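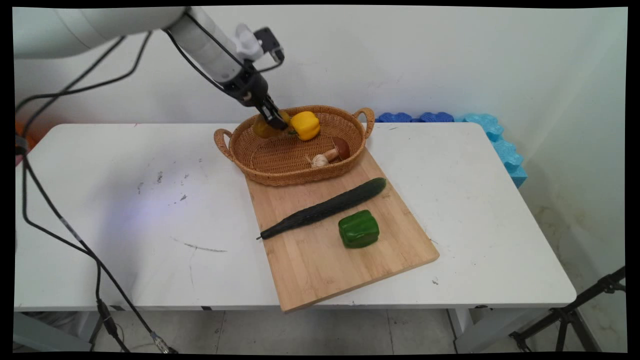

Your adviser should tell you the fee in dollars

For most of my working life I have paid someone a percentage to look after my savings. Until last September I could not have told you what that came to in money. I knew the rate. I could have recited it in my sleep. But a rate is an easy thing to agree to, and I had agreed to mine in a pleasant office with a cup of coffee in my hand and never thought about it again.

Then I changed jobs and had to move a retirement account, and the woman handling the transfer, Dragica Lazarević, asked me what I was paying. I gave her the percentage. She said, "No, what are you paying?" I went home and worked it out with the statements on the kitchen table. For the year before, the answer was $4,000.

I want to be fair about this. $4,000 may have been a reasonable price. My adviser at Dumitrescu, the firm I was with then, answered the phone, met with me twice a year and talked me out of selling everything in a bad month. That last one may have paid for several years of fees. My complaint is that I had never been given the chance to decide whether it was reasonable. The number was not on my statement, or on the summary that came with the statement. It could be put together from four quarterly deductions, each listed under a heading I took for something else.

I think every adviser who charges a percentage should have to print the yearly fee in dollars, on the first page, in the same size type as the account balance. I don't mean a disclosure at the back, or a link.

The usual answer from people in the business is that the information is already there. Dušan Babić, who spent most of his career at Dumitrescu and is a friend of mine, made this case to me over dinner. Clients sign a document that sets out the rate. They get a balance every quarter. Anyone who can multiply can find the fee. He is right, and I told him so. I also told him that I can multiply, that I do it for a living, and that I had gone years without doing it here. If the people who are good with numbers don't do the sum, it is strange to expect it of everyone else.

Compare it with anything else you buy. The plumber does not charge you a share of what your house is worth. If he did, you would want to know what the share came to before he opened his toolbox. My accountant sends a bill, I look at the bill, and some years I grumble and some years I don't. With the adviser there is no bill. The money leaves the account on its own, a quarter at a time, and in a good year the balance still goes up, so it doesn't feel like paying for anything.

Dušan's second argument was better. He said that a dollar figure on page one would scare people away from advice they need. Someone sees $2,000, decides to save it, and then spends the next ten years with everything in a checking account or, worse, in whatever his brother-in-law is excited about. I take this seriously. I have a brother-in-law. Bad decisions made alone can cost far more than any fee.

But look at what the argument asks for. It asks that people be kept a little foggy for their own good, by the same people who collect the money. I would not accept that from a dentist. If the advice is worth $2,000, and I believe it often is, then the adviser should be able to say so out loud and explain why. The ones I respect already can.

I know of at least one office that does it. Brândușa Surdu runs a small practice in the town where my sister lives, and she opens every annual meeting with one sheet of paper. At the top is what the client paid her that year, in dollars. Under it is a list of what she did for the money. My sister's sheet last year said $1,279. The list had a change of beneficiary, a long talk about whether to pay down the mortgage, a tax question sorted out with the accountant, and the ordinary work on the account. My sister looked at the number and at the list and decided she was content. The whole thing took a few minutes, and then they got on with the meeting.

I asked Ms. Surdu whether she had lost clients over it. She said a few, early on, and that most of them had been right to go. They had simple accounts and did not need her every year. One came back at 72 with a pension choice to make and paid her by the hour.

That points to another thing a dollar figure would do. It would show that the fee grows with the account, whether or not the work does. Looking after twice as much money is not always twice as much trouble. Sometimes it is – a larger account may come with a business, a trust or a complicated family. Often it is the same four funds and the same two meetings. A client who sees the dollar amount go up each year will at some point ask what else has gone up, and it is a fair question. The adviser may have a good answer. At present the question mostly goes unasked.

I don't expect the large firms to do this on their own, and I am not sure a rule is coming soon. Until one does, you can ask. Write one sentence to your adviser: "Please tell me in dollars everything I paid last year, to you and to the funds." The second half matters, as the funds take their own charges, and those don't show up as a deduction at all. Give it two weeks. You should get back a number, or two numbers and a total. If you get a brochure, write again.

I did stay with a paid adviser, for what it's worth. I moved to a different firm and pay a flat yearly amount, billed in September. I got the bill last week and read it twice, and then I called to ask about one of the lines.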